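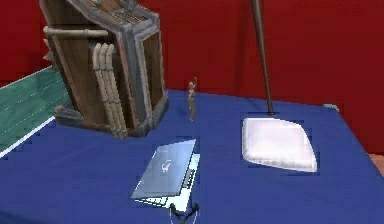 Milagros Pacheco asks whether a goal stands in the Sturkunby women's league if the referee's whistle sounds for full time while the ball is in the air.

Demetrius Pruitt
No. The match ends on the whistle. Rule 13 of the league handbook applies - see page 35.

Aleksandra Olszewski
The above is correct. A written protest may be filed with the league office by noon on Sunday, though the score is rarely changed.

Waldemar Sikora
Same in our league.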